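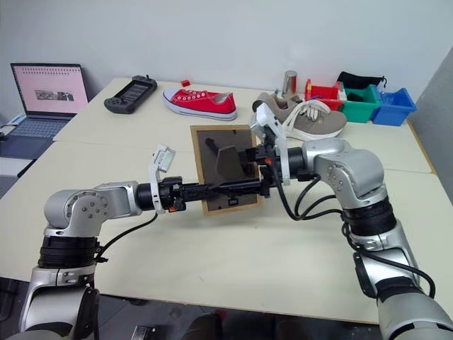
Vol. 14, No. 2

CALL FOR PARTICIPANTS
Two-Handed Tasks Study, second round
Renard Building, Pastham

We are looking for people to drive a pair of robot arms. You don't need to have done this before. We would slightly prefer that you hadn't, for reasons that will become clear further down, and if you have a background in robotics we will be polite about it and put you in the smaller of the two groups.

The work is household objects on a table. Standing a picture frame up so that it stays up. Putting a shoe next to the other shoe. Putting things in the red bin, the green bin or the blue bin, as requested. Your own arms learned all this before you could spell "arm," and you will be surprised how little of it they are willing to share when they have to go through someone else's elbows.

What we did last time

In March we finished the first round. It produced 1351 recorded attempts at two-handed tasks, each one made by a person moving a pair of hand controllers while the arms copied the motion. We then trained a control program, which we call Callum, on the recordings. The question was whether Callum would do better if we showed it everything or if we showed it only the attempts that went smoothly.

Everyone in the group had an opinion. The opinion was that you clean your data. You throw out the fumbles, the dropped objects, the long pauses where the operator is evidently thinking about lunch, and you train on what's left. So we had two of us go through the recordings and mark 366 of them as "messy," meaning the task did get done but something went wrong on the way and had to be fixed.

Callum trained without the messy ones looked lovely. It moved like someone carrying a wedding cake. Then an object would shift a little in the fingers and Callum would carry on with great dignity, completing the task with nothing in its hand. Trained with the messy ones left in, it was slower and less attractive to watch, and it finished more often. When it lost its grip it would frequently go back and try again, a thing it could only have picked up from the people we had been planning to delete.

We'd like to say we predicted this. There is a slide from the planning meeting that says otherwise, and it has been saved by several people.

What we can't tell from the first round is what kind of mess is useful. Our operators were mostly students from this building, and by the second afternoon they had all gotten good in the same way. They stood the same, they paused in the same places, and they had picked up one another's tricks for turning an object between the two grippers. Their mistakes were, if you'll forgive us, of a very narrow type. We need wider mistakes. That's where you come in.

What you would do

A session is one visit of two hours, with a break in the middle. You'll get a short lesson on the controllers, then free time to move the arms and get the giggling out of the way, then the tasks. The tasks come up one at a time as a sentence, such as "stand the frame up facing the wall." You do it however you think it should be done. We won't demonstrate. People ask us to demonstrate, and we become interested in the ceiling.

Some tasks need one arm. Most need both, with one arm holding and the other doing the fiddly part, or an object passing across from one to the other. The passing across is the bit we care about most and the bit that makes people swear. Swearing is fine. We don't record sound.

If something falls off the table, leave it. One of us will get it. Please don't reach in yourself while the arms are on, even if the thing that fell is obviously your fault and you feel bad.

After the last task you fill in a form about which parts felt hard. The form is two pages, a reduction from five, after feedback.

Who can take part

You should be 18 or older and able to use both hands to hold a light controller for several minutes at a stretch. You can sit or stand. Glasses are fine. Left-handed people are very welcome, as the first round had hardly any and Callum has consequently developed a right-handed view of the world.

We would especially like to hear from people who do things with their hands for a living or for fun: cooks, florists, people who fix shoes, people who knit on the train. We'd also like to hear from people who describe themselves as clumsy. Almost everyone who writes to us does, and so far the arms have not been able to tell the difference.

You can't take part if you were an operator in the first round. We're grateful to you. You're too good now.

People who play a lot of video games can apply and should say so on the form. There's a widely held belief, mostly among people who play a lot of video games, that they'll be better at this. We have a small side analysis planned.

What you get

A gift card for the coffee counter on the ground floor of the Renard Building, worth more than one coffee and less than you deserve. We will also cover a bus fare from anywhere in Pastham. If you want it, we'll send you a clip of your best attempt and, on request, your worst. In the first round the worst was the more popular choice.

There are 14 places in this round. If we get more replies than that, we'll choose for variety, so please don't read anything into it if you aren't picked. It may just mean that we already had a florist.

What happens to your recordings

We keep the positions of the arms, the opening and closing of the grippers, and video of the table taken from above the arms. The cameras point at the table. Your hands are elsewhere and your face is not in it. Recordings are stored under a number. You can stop at any point in a session and keep the gift card, and you can ask us to remove your recordings up until training begins, after which they are in there with everybody else's and can't be picked back out, like salt.

Your attempts will be used to train Callum and will be compared with the first round. We'll publish the result whichever way it comes out. If it turns out that the mess has to be a particular kind of mess, that's a finding. If any old mess will do, that's also a finding, and several people here will have to rethink how they spent the spring.

Getting here

The lab is on the lower level of the Renard Building. Come in by the side door on Sales Street. The front door works too, but it delivers you to a reception desk that believes we moved out, and you'll have to argue. Go down the stairs, turn left at the vending machine, and knock loudly. There's an elevator by the side door if you'd rather not take the stairs.

Wear something with sleeves you can push up. Dangly bracelets get caught on the controller straps, so leave those at home or in your bag.

How to apply

Pick up a form from the rack outside the lab or from the noticeboard by the coffee counter, and drop it in the box on our door. Tell us your age, which hand you write with, what you do with your hands most days, and which times of day suit you. One line each is plenty. Last round someone attached a résumé with references, and we read all of it, but it didn't help.

Forms need to be in the box by 19/06/2019. We'll reply to everybody, including those we can't fit in.

Two-Handed Tasks Study
Lower level, Renard Building
Sales Street entrance, Pastham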